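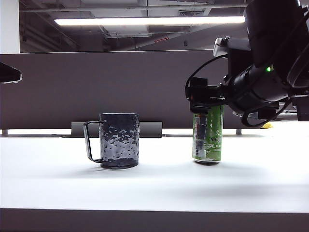

# 13 November 2025, evening

Second week on the new table at Ustell, and I am less tired than I expected. My feet hurt less, my eyes hurt more. I want to write this down before December, when the Clirnham people come and everybody will have a polished opinion.

The whole day was the drink task again. A mug, a green can, the arm takes the can by the top. In the old job I lifted cans and cups with my own hands for the vending returns, 902 on my best shift, and I did not think about one of them. Now I set the objects on the white table, I step back, and I watch how it is gripped. Then I write one line in the log and put the things in a new position. Thirty lines before lunch was the plan. I made 20, and the shift lead did not complain, she only asked me which positions were slow.

This question stayed with me. Before, they asked me how many. I am not sure yet if I like the change. It is nice to be asked, but I must now have an answer, and my answer goes to Vomard with my initials under it.

After lunch I worked from the wrist camera. From so close, a can is mostly a lid: the black tab with the small white M like a scratch, and the dark hole where you drink. The cup stands very near on the left, and I wrote in the log that I would like more space between the two. I also wrote that the small things in the corner should go somewhere else. The foil packet was in view again. I did not write whose it is.
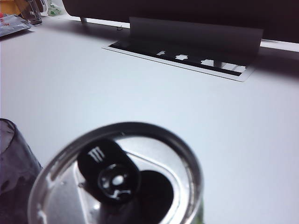

## Later, after dinner

My colleague from the returns line called. Their line goes to the Sezer system next month and she asked me if she should be afraid. I told her the truth, that the lifting goes away first, and the talking and writing comes in its place. She does not like to write in English. I said I also make mistakes, and they correct me kindly until now.

She asked about the pay. It is the same hourly rate, but the night bonus is gone, so in the end I get a little less. I sleep at night, so I don't know how to count it.

To do tomorrow:

- ask if the training hours are paid for her line too
- finish the log up to entry 633
- bring the other shoes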